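Section 2: Setting Up Your Play Table

Welcome to the fun part! By now the Hekwood table should be standing on its own legs, and you've got a white top just waiting for its first pretend meal. Give yourself a clear half hour for this section, and let the kids help from step 4 on (they'll want to).

Before you start

You'll need the white top in place, a soft cloth, a bowl of lukewarm water with a drop of dish soap, and your bag of play food. Any play food is fine. We designed the table alongside the Cendton fruit set, but plates and pieces from other sets work just as well, and so does that one mystery vegetable at the bottom of the toy box.

CAUTION: Play food can be small enough to choke on. Check the age mark on the set before you hand it over, and keep small pieces away from children under three.

Cleaning the top for the first time

1. Peel off the protective film, starting at a corner and pulling slowly toward you.

2. Wipe the whole surface with the damp cloth. Go with long strokes from one side to the other.

3. Dry it with a clean towel. Don't leave water standing in the small round holes. A twisted corner of the towel gets right down into them.

Note: The holes belong there! They take the pegs for the add-on shelf (see Section 5). If you don't have the shelf, leave them open. Please don't fill them with putty or glue, or you won't be able to add the shelf later.

Laying out the first setting

4. Put one round plate down first, well in from the edge. A plate that hangs over the side is a plate on the floor, and then everybody is crawling after the fruit.

5. Pick one piece of food to start with. We love the strawberry for this. It's bright, it's easy to spot from across a room, and even very young kids tend to know what it is.

6. Set the piece beside the plate and let your child decide where it goes next. On the plate, in a cup, into a pocket, all good.
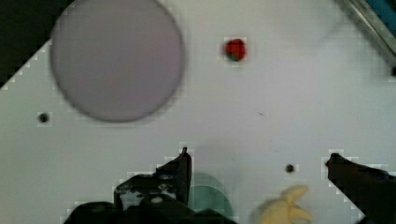 Figure 2-1. One round plate shape, one red strawberry piece, and plenty of white tabletop to spare.

7. Once the first piece has had its turn, bring out more, a couple at a time. A huge pile is tempting, but a nearly bare table gives little hands room to move things, and it's so much easier to see what's on offer.

8. Add a second plate when there's a second diner. Leave enough space between the two for an elbow!

Tip: Try a pale plate with bright food. Red on white is wonderful, and the game of "find the strawberry" practically invents itself. Older kids can sort by color, set up a fruit stand, or take your order and bring you the wrong thing on purpose.

Looking after the surface

Wipe the top after play with a soft, slightly damp cloth. Fine scratches will show up with use, mostly from things being dragged, and they don't affect how the table works. For crayon, use a little dish soap on your fingertip and small circles.

CAUTION: No scouring pads, no bleach, and no hot pans. The top is made for pretend cooking only.

Putting it all away

9. Collect the food first, then the plates. Count the pieces back into the bag if your set has a list; the full Cendton set has 29.

10. Wash plastic pieces by hand and let them dry completely before you close the bag. Wooden pieces only get a wipe.

11. Check underneath the table. Fruit rolls.

If something is missing

Spare plates and single food pieces can be ordered through Notamard. Have the name of your set ready, along with the color of the piece you've lost. For the shelf pegs, turn to the parts list in Section 5.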